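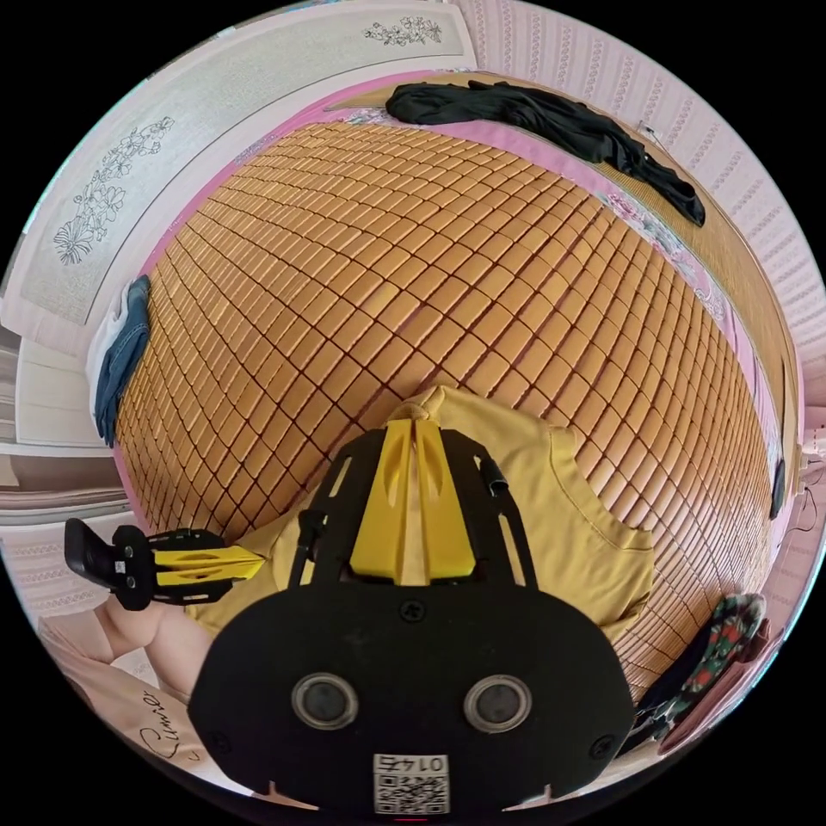 Folding on a Tile Mat: An Interview with Alcides Vasconcelos

By Gilmar Figueiredo
March 31, 2026

Most guides to folding laundry assume a table. Most people fold on a bed, and in warm regions the bed is often covered with a summer mat: small hard tiles strung on cord, or strips woven flat and bound at the edge. The surface is firmer than a quilt and slicker than a sheet, and clothes behave differently on it.

Alcides Vasconcelos has worked with that surface for most of his career. He spent his early years in a hotel laundry in Zerville and now runs the sample room at Trodau, a small company that makes summer bedding, including the Lekora tile mat. Part of his job is to handle ordinary clothes on the mats and write down what the surface does to them. We spoke in the sample room on Camargo Street, where he kept working through a pile of T-shirts while he answered.

I asked first what changes when a garment goes from a sheet to a mat.

"Friction," he said. "A cotton sheet holds a cotton shirt. You put the shirt down, you pull the left sleeve, and the right side stays where it was. On a mat you pull the left sleeve and the whole shirt travels. People who are used to a sheet pull too hard."

His method is to lay the garment down in its final position and smooth it from the middle outward with a flat palm. He does not drag. If the shirt lands crooked he lifts it by the shoulders and lays it down again. He considers this faster than correcting it in place, although he has never timed it.

The second difference is support. A mattress under a loose sheet gives way under the hand, and the fabric sinks into the dent. A mat spreads the load. The tiles on the Lekora are 8 millimeters wide, and the cord between them is tight enough that a hand pressed flat moves a broad area down together. "You get a fold line that stays straight," Vasconcelos said. "It is still a bed, so it is not a table. But you can press a crease with the side of your hand and it will hold until you stack it."

He recommends folding near the center of the mattress. Close to the edge the mat tips with the mattress, and anything smooth will start to slide toward the floor. Black dress pants are the usual case. He folds those first, or hangs them, and leaves the T-shirts for later.

We then went through the garment types in some detail.

For a T-shirt he works face down. One side goes in to a line just inside the neckline, with the sleeve turned back on itself. The other side follows. The hem comes up to a point a little short of the collar, and the whole piece is folded once more. On a mat he adds one step, a short pause with the palm on the first side before the second is brought over. Without that pause the first side tends to spring open, particularly in heavier jersey.

Shirts with a large print get the same fold, with one exception. "If the print is thick, the rubbery kind, I don't want the fold running through the middle of it," he said. "I move the line up or down a few fingers. The stack looks uneven and I accept that."

Jeans are simpler. Denim is heavy enough to stay where it is put, on any surface. He lays one leg over the other, tucks in the point at the seat, and folds up from the ankle in three. The rivets and the zipper are his only concern. Dragged across a tile mat, a rivet can catch in the seam between tiles and pull at the cord. On a woven mat it can lift a strip. He asks his staff to lower jeans onto the mat and to pick them up again the same way. A pair waiting its turn can be laid along the side of the bed, waistband up.
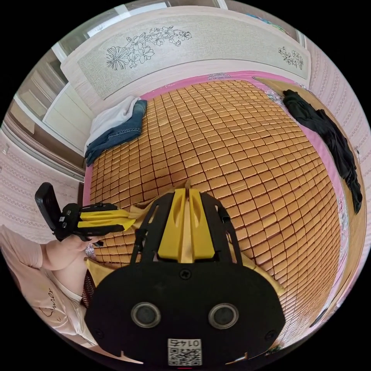

The binding of the mat came up several times. Trodau sews a fabric strip around the border of its mats, and Vasconcelos described it as the part that fails first in normal use. Customers grip the strip to pull the mat straight, and the stitching takes the whole weight. "Take hold of the mat itself, a hand's width in from the edge, with both hands," he said. "The strip is there to cover the ends. It was never meant as a handle."

A mat that has shifted will show more sheet on one side than on the other. He lets it be while there is laundry on top. Once the clothes are put away, he rolls the mat halfway toward the foot of the bed, smooths the sheet below, and rolls it back. The Lekora for a single bed is 97 centimeters wide and can be rolled by one person. For the larger sizes he prefers two.

I asked about the sheet itself. Some households put the mat directly on the mattress. He advises against it. A fitted sheet under the mat keeps the tiles from rubbing the mattress cover and takes up sweat that passes through the gaps. A flat sheet works too, if it is tucked in well on the long sides. Color and pattern make no difference, though he has noticed that a mat on a dark sheet sheds visible dust for the first week.

There is some disagreement within the trade on whether clean laundry belongs on a sleeping surface at all. Vasconcelos has a moderate view. A mat that is wiped down every few days is, in his opinion, cleaner than most dining tables. He uses a cloth wrung out in plain water, follows the direction of the tiles, and lets the surface dry fully before anything goes on it. Damp mats and white cotton are a poor combination: the natural color in an untreated bamboo mat can transfer, and the mark comes out only partly in a warm wash.

Light colors were a recurring theme. He sorts a mixed load by fabric weight first and by color second, which is the reverse of what the hotel taught him. Heavy pieces go to the sides of the bed and light ones stay in reach. Small patterned items such as scarves and pajama tops are pushed to a corner and done at the end, when there is space to lay them flat. "They wrinkle whatever you do," he said. "Giving them the first turn gains you nothing."

He was more exact about where the person should be. Standing at the side of a low bed puts the work below the hips, and after one full load the lower back begins to complain. He sits on the mat with the pile on one side, or kneels on the floor on a folded towel if the bed is the right height for it. When seated, he keeps finished stacks behind the line of his knees, where a shift in body weight will not topple them. A tile mat transmits movement farther than a quilt does, and a tall stack placed on it will lean. He stops at eight shirts and starts a second stack.

On testing, he was brief. Each new mat construction goes through 900 folding cycles in the sample room before it is approved, using the same set of cotton shirts and one pair of jeans. Staff check the shirts for pulled threads under a lamp and the mat for loose cord. The last change to come out of that work was a smaller hole in the tile, which leaves less of the cord exposed at the seam. The next batch with that tile is due in May.

The woven mats are tested differently, with more attention to splinters along the cut ends. A worn woven mat can be checked at home by passing a nylon stocking over the surface. If it snags, that section should be sanded lightly or the mat should be retired from laundry work, even if it is still comfortable to sleep on.

I asked whether he would recommend a mat to someone who mainly wanted a better place to fold.

"No," he said. "Buy a table. The mat is for sleeping when it is hot. If you already have one on the bed, then learn how it behaves, and your shirts will come out flat enough."

He had reached the end of the T-shirts by then and moved the two stacks to a shelf before wiping the mat down, head to foot, with a wrung-out cloth.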